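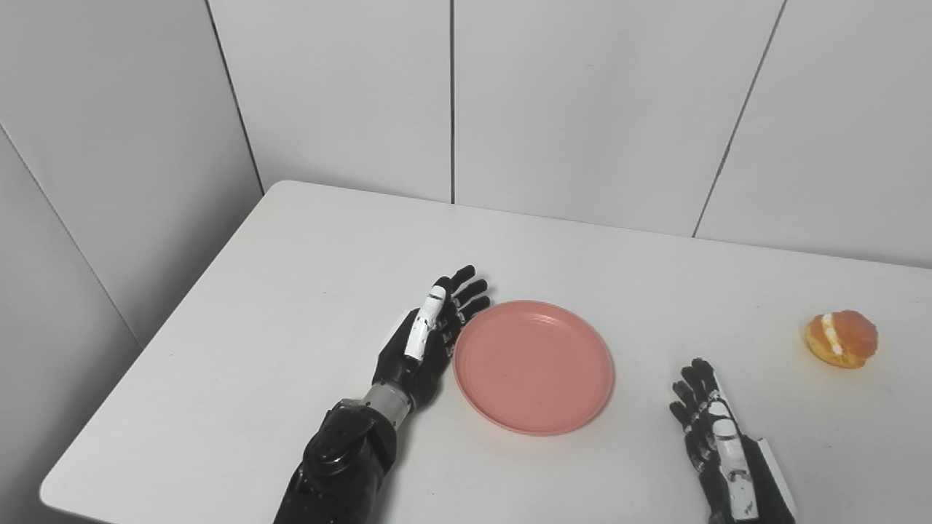 Table for none: the Morikawa's two hands, a pink plate and a pastry still waiting its turn.

The Butler Will See You Shortly

Renting a robot is easier than renting a carpet cleaner. You fill in a form, you name a table, and a nice person calls to ask whether your floor is level. Ours is level enough. By the following afternoon we were signed up for the Morikawa, a two-armed tabletop helper that Trikico now offers by the week to cafés, bakeries and anyone else with pastries in need of plating.

The price is $962 for 7 days, delivery and setup included. For that you get the upper body, two black hands with white sleeves on the thumbs, a tablet, and the phone number of Mayu Okabe, who handles setup and who picks up faster than my dentist, my bank or my brother.

I should say what the thing is for, as the brochure would rather talk about "moments of service." The Morikawa moves light, awkward objects from one spot to another. Buns, mostly. Trikico began with bakery counters, and the starter menu on the tablet still reads like a shopping list for a child's birthday. You pick a task, tap the green button, and take your elbows off the table.

Then you wait. The Morikawa is a considered mover. It approaches a cream puff the way I approach a sleeping cat, with fingers spread and a good deal of private doubt. Sachiko Koyama, who ran the product side of the launch in November, told me the speed is a choice. "A fast robot with a cream puff is a mess," she said. "A slow robot with a cream puff is a slow robot." I have gone over that sentence several times and can find nothing wrong with it.

We gave it 69 pastries over the week. (My colleague Iulian Lazăr kept the tally, and also, I suspect, a number of the pastries.) The firm ones were no trouble. Anything with a crust arrived on its plate looking as it had when it left the tray. Cream was another matter. On the default grip, a filled bun came down with a faint waist, like someone who has borrowed a belt. Mayu talked us through the softer setting, which lives three menus deep under a heading called Comfort, and after that the waists mostly went away. Why this is not the default I couldn't get anyone to say.

Placement was better than I'd expected. It likes a plain plate with a raised rim and it likes the plate to stay put. Nudge the plate while the arm is moving and the Morikawa stops dead, with the look of a waiter who has been asked whether the fish is frozen. It starts again when you tap the tablet. Nudge it twice and you have to begin the whole task over, and by then you could have carried the bun to the next town.

The hands deserve the fuss. Four fingers and a thumb, each jointed, and a rest pose, palm down on the table, that visitors found either soothing or deeply upsetting. My editor asked if it could be made to drum its fingers. It can't, though Trikico has apparently been asked before.

Less lovable is the tablet. It logs you out if you look away, and it wants a password with a symbol in it, which is a lot to ask of a person holding a tray. The app also sends a cheerful report each night, headed "Your Hands Today." I'd pay a little extra to not receive that.

There is competition. Tratier will rent you its Katel, a single arm with a simple pinching grip, and the Katel is quicker on anything you could pick up with tongs. We had one in for 2 days last spring. It never put a waist on a bun, but it did once place a croissant on its edge and leave it standing there, which I still think about.

Would I hire the Morikawa again? For a shop window, gladly. People stop, and then they come in, and then they buy something out of guilt. For a morning rush, I'd hire a teenager. Junpei Ikeda, who owns the bakery downstairs and lent us our buns, watched a full run with his arms folded, asked what it cost, and went back to work.

Weekly rentals run year-round. The softer grip is under Settings, then Hands, then Comfort.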